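Open office on the second floor gets its shelves cleared ahead of October move

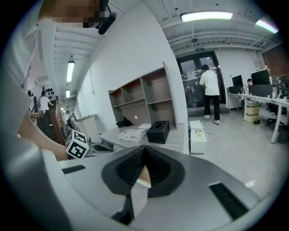
Facilities and Workplace Team, Sisesero

The shared office on the second floor is close to ready for its new occupants, after staff spent the past several afternoons emptying shelves, sorting paper and deciding which desks will stay.

The room, known in the building as the long office, will become the working space of the Umex project group in October. The group has 14 people and has been split between two floors since it was set up. Its members have been using borrowed desks on the ground floor and a meeting room that other teams also need.

Hildegard Kramer, who manages space planning for Sisesero, said the clearing took longer than the schedule allowed because the shelving had become a storage place for several teams at once.

"People put things there and then moved to another part of the building," Kramer said. "We had binders with no name on them, keyboards, a bag of adapters. Every one of those had to be shown to somebody before it could go anywhere."

The gray-brown shelving against the white wall was the last part of the job. It has two rows of three compartments, and each row will be given over to shared supplies once the group arrives. Personal items are to be kept in the drawer units that come with the new desks.

The light gray desk in front of the shelves is staying. It was on the original list for removal, but the Umex group asked to keep it as a place to set down printouts and incoming mail. For now it holds a stack of printed papers and a black tissue box, along with a few other things that have yet to be put away.

Subira Mushi, who coordinates the Umex group, said the request was a practical one.

"We print more than you would think," Mushi said. "Drawings get marked up by hand, and then they need to lie somewhere flat where the next person can find them. Downstairs they ended up on chairs."

Mushi said the group would go through the current stack of papers before the move and recycle whatever is out of date. Staff who think something of theirs may be in it are asked to check with her first.

More than 20 boxes of material have left the room since the work began. Most of it was paper. Older project binders were sent to the archive on the ground floor, where they will be kept for the usual period, and duplicates were shredded. Office supplies in good condition went to the supply room next to the copier, and staff from any team may take what they need.

Six boxes have still not been claimed. They are being held in the storage room beside the freight elevator, with a list of the contents taped to each lid. Helmut Lindemann, who runs the storage room, said he would keep them until the group has moved in.

"After that they go the same way as the rest," Lindemann said. "If you lost something from the long office in the last couple of years, come down and look. The door is open until 3 p.m."

Lindemann said the unclaimed material includes cable ties, label sheets, a desk lamp and several catalogs from Stuner, the supplier that furnished the floor when it was first fitted out. He also has a set of keys that do not match any lock on the floor.

The budget for the room is $3000, which covers the drawer units, two new desk tops, replacement chair casters and a coat rack. No construction is planned. The ceiling, with its exposed beams, will stay as it is, and the long ceiling lights will not be replaced. Rebecca Messina, who handles purchasing, said the group had asked for desk lamps as well, and that these could be taken from existing stock.

The order for the drawer units was placed with Štefanec, a furniture workshop that has done repairs for the building before. Messina said the delivery would be made in two parts, with the first expected shortly before the move and the second to follow a little later. Until both have arrived, some members of the group will share.

"We looked at buying everything new and it made no sense," Messina said. "The desks are fine. The shelves are fine. The chairs roll badly, and casters are cheap."

Cables were another concern raised when the team walked through the room. Several desks draw power from the wall by way of cords that run across the floor. Kramer said cord covers had been ordered for the places where people walk, and that desk positions would be adjusted where a shorter run is possible. The final layout will be posted at the entrance to the room when it has been agreed with the group.

The corridor beside the room must be kept clear throughout the move. It leads to a marked exit, and boxes may not be left there, even for a short time. Teams that need to set things down while carrying them up should use the landing by the freight elevator - Lindemann can lend a cart, but it has to be back by the end of the day.

Yaowalak Phetsri, a member of the Umex group who helped with the sorting, said she had volunteered mainly to find out where her own notes had gone. She had left two binders on the shelves before the group was moved downstairs and had assumed they were thrown out.

"They were behind somebody's old training manuals," Phetsri said. "Nothing had been touched. I have them on my desk now and I am not putting them on a shelf again until I have a label on them."

Labels are part of the new arrangement. Each compartment will carry a card with a short description of what belongs in it and the name of a person to ask. Mushi has drafted the first set. Paper and envelopes will go in the lower row, along with spare toner, and the upper row will be used for measuring tools, reference books and items on loan from other teams. Anything placed on the shelves without a label will be moved to the storage room.

Kramer said the same approach might be used later on the third floor, where two similar shelving units are in need of sorting. No date has been set for that work.

The move itself is expected to take one working day. Members of the group will pack their own desk contents the afternoon before, using crates supplied by the facilities team, and should write their name and new desk location on the short side of each crate. Monitors should be left in place with their cables attached. They will be carried up separately.

The meeting room that the group has been using on the ground floor will return to the general booking calendar once it has been cleaned. Teams with standing meetings elsewhere that would like to change rooms can write to the facilities desk.

Questions about the layout of the long office should go to Hildegard Kramer. Questions about deliveries should go to Rebecca Messina. Unclaimed items can be viewed with Helmut Lindemann in the storage room from 9 a.m.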